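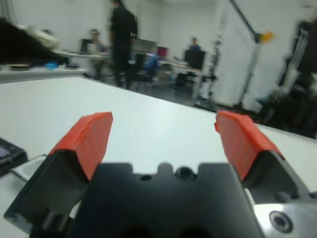
Chapter 15
Evaluating a Packaged Two-Arm Work Cell

Learning goals

After reading this chapter, students should be able to read a supplier's offer for a small robot kit and separate what is included from what is assumed; plan a bench trial that reflects the buyer's own work; and write a short review that a purchasing manager can use without further explanation.

15.1 The Offer

Earlier chapters treated the robot arm as a machine to be specified joint by joint. Many buyers never meet it in that form. They receive an offer for a package: two arms, two grippers, a controller, a set of cables, a period of support, and a price. The decision before them is whether the package suits the work they have in mind, and the offer itself seldom settles the matter.

The case used throughout this chapter is the Flitex bench kit, sold by Parisi, an equipment supplier in Tornau. The kit is intended for light sorting and handling of small goods at a table. A repair firm in Belberg asked for a review in November 2025, before committing to a lease. The review was led by Dario Melis, a production engineer, and his working notes supply most of the material that follows.

The Parisi offer runs to 162 numbered items. A large share of these are fasteners, adapters and spare fingertip covers. Students often pass over such lines, yet they deserve attention. A fingertip cover is a wearing part, and the rate at which it must be replaced belongs in the running cost of the cell. The offer gave a unit price for the covers and said nothing of their expected life. Melis entered this as an open question for the supplier.

Three further points were left open on first reading:

– The offer stated a payload for each arm but did not say whether the weight of the gripper had already been deducted.

– Support was described as "remote and on site," with no response time for either.

– Training was offered for 2 operators. The firm in Belberg planned to use four, over two shifts.

None of these points is unusual, and none is a reason to refuse an offer. Each should be put to the supplier in writing before the trial begins, so that the answers can be checked at the bench.

15.2 From Offer to Bench

A supplier's demonstration is designed to go well. The parts are chosen for their shape, they are set down in known places, and the operator has handled them many times. A buyer's trial should use the buyer's own goods. For a repair firm, this means phones and other handheld devices, flat packages and shallow trays. These goods differ in ways that matter to a gripper. A phone has a smooth face that should not be scratched. A foil-wrapped package gives way under pressure and may not return to its former shape. A shallow tray offers little height for the fingers to take hold of.

Fingertips therefore receive close study in any review of this kind. A wide, flat pad spreads the load and is forgiving of small errors in position. A narrow, pointed tip can reach beside or beneath a thin object lying on the table, although it places more force on a smaller area. The reviewer should record which tips were fitted for each run, as results obtained with one type cannot be carried over to another.

The table also forms part of the trial. Melis asked that all runs be made on a plain surface without fixtures, which is how the firm intended to work. Had locating blocks been used, the kit would probably have scored better, and the score would have been of little use to the buyer – a point to which we return in the exercises.

In the run shown next, the right gripper has hold of a phone, with the tray and a foil-wrapped package in the same row.

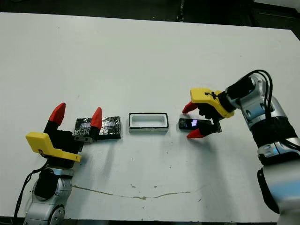
15.3 Recording the Results

The trial plan called for 605 handling attempts, divided among the goods in proportion to the firm's daily mix. Each attempt was entered on a single line of the record sheet, with the object, the arm used, the fingertips fitted and the outcome. Outcomes were limited to four words: placed, dropped, missed, stopped. Free comments were allowed in a separate column and were not used in the scoring.

The short list of outcomes was agreed with Parisi beforehand. When buyer and supplier settle the meaning of "placed" before the first run, they are less likely to dispute the total after the last. In this case a phone counted as placed only if it rested flat, with its screen facing up. Section 15.4 sets out the complete record sheet and explains how the entries are totaled for each class of goods.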